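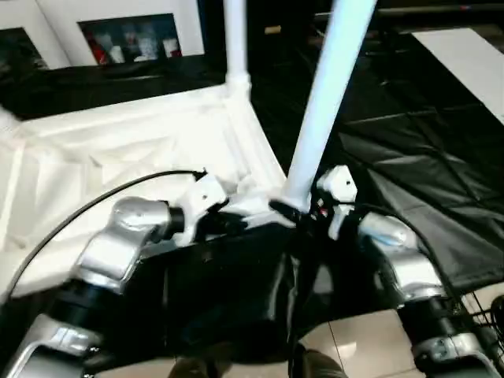 White pipe frame and fabric, 16th August

Switched phones today. The Vever has been dying since February and this morning it shut itself off at 72 percent while I was looking up a bus. I plugged it in, it came back at 4 percent, and I decided that was enough.

I had already half made up my mind on the Sernex. It cost 488 with the case, which is more than I paid for the Vever, but the next one down had half the storage and a screen I couldn't read outside. The shop in Ulside had the gray and the dark green. I took the gray. The clerk wanted to sell me a screen protector and a second charger and I said no to both. I may go back for the charger. The new one takes a different plug and the cord in the box is short. It doesn't reach from the outlet to my side of the bed.

Setup took most of the afternoon. The transfer tool wants both phones side by side and awake, and the Vever kept going to sleep. I turned off the screen timeout and it went better after that. Contacts and photos came over first. Text messages came over without the pictures in them. I tried again and got the same result, so I am keeping the old phone in the drawer for now in case I need something from it.

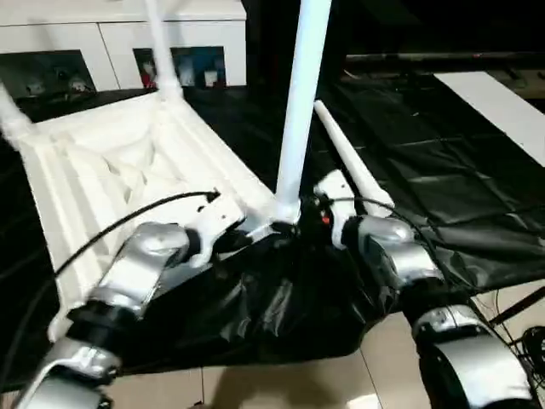

The bank app was the worst part. It would not accept the new phone until I approved it from the old one, and the old one needed an update before it would approve anything. The update needed more free space than I had. I deleted the music, ran the update, approved the phone, and then had to make a new passcode anyway. My notes were easier. I keep them in Suvarna, and they were all there as soon as I signed in, including the grocery list from this morning with nothing crossed off.

Things I like so far: the volume buttons are on the side where my thumb is, calls are louder, and it fits in my shirt pocket. Things I don't: it is slippery without the case and thick with it. The fingerprint reader is on the back and I keep putting my finger on the camera. I suppose I will learn where it is.

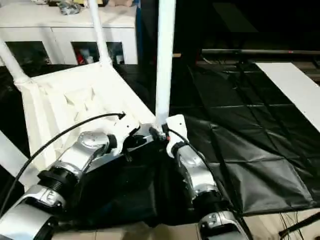 Posted by ulside_diary in Phones, Diary | 2 comments

Evening. The battery is at 61 after a full afternoon of setup, which the Vever could not have managed even when it was new. I turned off notifications for nearly everything. The weather one stays, and the calendar.

The alarm is set on both phones tonight. I don't know yet how loud the new one is in the morning and I have to be up early. Tomorrow I need to call the carrier about voicemail, which still plays the old greeting and won't let me change it, and see if the car will pair with it.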